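From: Trilok Uniyal
To: bench-automation list
Date: April 14, 2021
Subject: Re: Drinel finger set, worth the money?

Miroslava Štefanec wrote:
> We are looking at the Drinel finger set for a sorting cell.
> Mixed goods, nothing heavy. The quote is 1,776 for the kit
> with two spare pads. Has anyone on the list run it on
> household items? The brochure only shows metal blocks.

Miroslava,

We have had the kit on loan from Camar and I have been putting it through basket work. Groceries go in one basket, personal items in the other. Soft packs, a mug, bottles lying on their sides, fruit. The program is our own and the speed is set low.
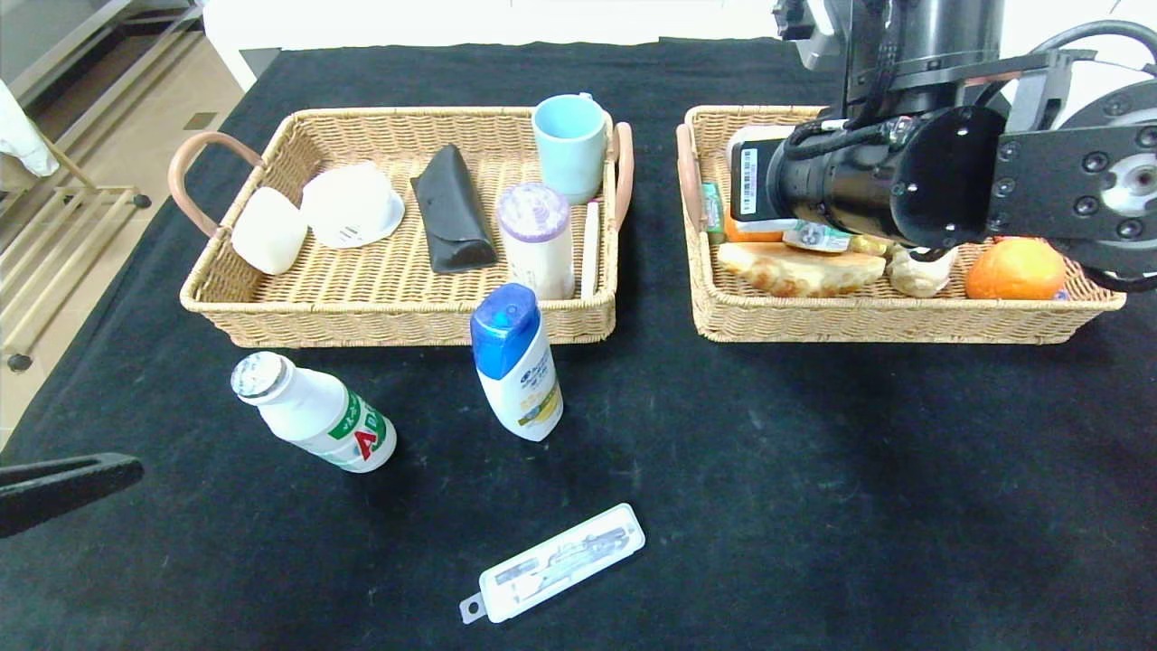

Vlasta Slanina asked me off list whether the kit copes with boxes and bottles in the same run, or whether you have to stop and change the force setting between them. You do not have to stop. The setting can be called from the program, so we keep one value for cartons and one for bottles. It took an afternoon to find values we liked.

Flat packages are the harder case. If the package lies flush on the cloth, the tips need to come in very low, and the approach height has to be taught with care. I would budget time for that. The manual covers it in half a page and the drawing is for the older Erlow mount, so check which mount you are being quoted.

On the fingers themselves: they are slotted through the body and taper to a narrow tip, and the inside faces have a diamond knurl. The knurl is good on cardboard and hard plastic. I would not use it bare on anything with a glossy finish you care about. 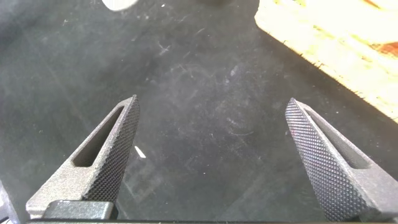 Camar also sells a smooth pad that goes over the knurl. It costs extra and is not in the quote you were given. Ask for it now, as the lead time I was told is 3 weeks.

Wear so far is hard to judge. We have logged almost 2,000 cycles, and Camar says to inspect the faces every 300. I do that with a loupe and a brush. Cardboard dust packs into the knurl and needs brushing out.

For your cell I would take the kit, with the smooth pads, and skip the second set of spares. The loan unit goes back in September, so if you want a particular item tried before then, send me the dimensions and weight.

Trilok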